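Timumholm Pantry Recipes

Welcome, and thank you for stopping by! This is a small collection of recipes built entirely around canned and dried food, gathered from the cooks of Timumholm over one long winter and typed up by Meifang Qian and Refilwe Adams (mostly at Meifang's kitchen table, with a pot of something going on the stove).

What's inside

There are 125 recipes in one plain text file, one recipe per block, with a blank line between blocks. Every recipe has a title, the number of servings, the ingredients and the method. Where a cook gave us a story along with the dish we kept it in the notes field, even when it wandered a bit, and some of them really do wander!

Of the full set, 46 are soups and stews. We tried to talk people into sending more desserts and got a lovely peach cobbler and a great many more bean soups.

Measurements

Everything is in cups, spoons and ounces. "One can" means whatever size the cook had on the shelf, so please use your judgment with liquids and taste as you go. Oven temperatures are in Fahrenheit.

Keeping your own shelf

Put the newest cans at the back and work forward, and keep the ones you reach for most on top of a low cabinet where you can read the labels. A wire basket on the wall is handy for onions and garlic.
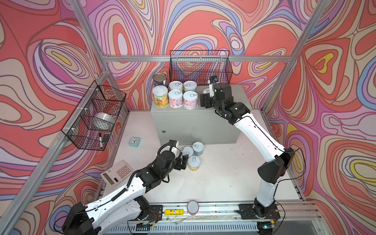 Known problems

Two recipes share the title "Sunday Beans" and are quite different dishes, so check the cook's initials. A few of the handwritten cards had faded, and we marked our best guesses with a question mark.

Corrections

Send them to Refilwe, please, with the recipe title in the subject line. The next version comes out in October.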